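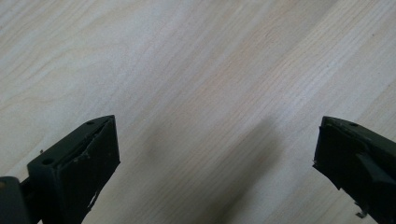 Stavia table top, pale finish. Grain varies from piece to piece.

Stavia Table Top 1820

Item no. 1201
Sold as top only. Legs and frame ordered separately.

The Stavia is a plain work and dining top in a light, creamy beige with a fine, close grain. The lines run mostly straight, with a gentle wave or a soft arc in places. The surface is smooth to the hand and wipes down with a damp cloth.

Size and weight
Length: 1820 mm
Thickness: 23 mm
Weight: 40 lb
Edges: square, lightly eased

Fitting
Fits all Clelance frames, old and new. The underside comes without pilot holes — mark them from your own frame and drill no deeper than half the thickness. Screws come with the frame.

Care
Wipe up spills soon, especially coffee and red wine. Use a mat under hot pans. Do not use scouring pads or bleach. Strong sunlight will darken the color over time, so move lamps and trays now and then during the first few months.

Delivery
Ships flat in one carton. Two people should carry it. Check the corners before you sign for it.

Tops ordered in October go out with the Saturday truck. For cut-to-length orders, write to Bohdana Hordiienko in the Clelance order office. Cut tops can't be returned.

Goes with: Ultis trestle frame, Bite bench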